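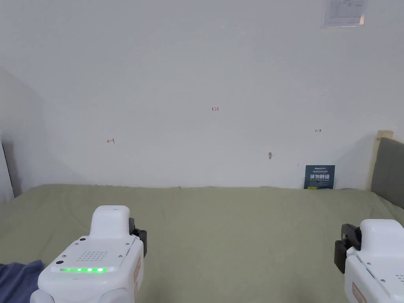

One reader, writing from Werano, objects that a single supplement is only arithmetic: a cabin or room costs the same to run whether one person sleeps in it or two, so the lone traveller should pay for the empty half.

1 Oct 2014
By the travel desk

The arithmetic holds for the room and fails for everything else. On the Hakala coastal tour the shared price is 396 a head, and the solo surcharge is a further 300. That sum is charged on the whole package, including coach seat, ferry and meals.
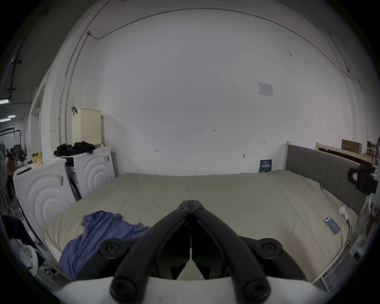 A second dinner is not cooked for a passenger who does not exist. If the operator at Irnus can price excursions per head, it can price beds per room and show the two figures on separate lines.

The Padeo brochure does at least print its supplement beside the fare. Others leave it until the payment page. I would make early disclosure compulsory from January, and limit the charge to the cost of the room alone. 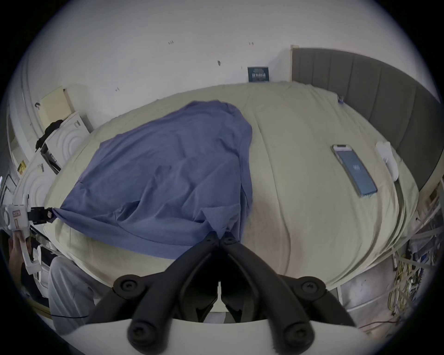
A blue-violet T-shirt laid out on the bed.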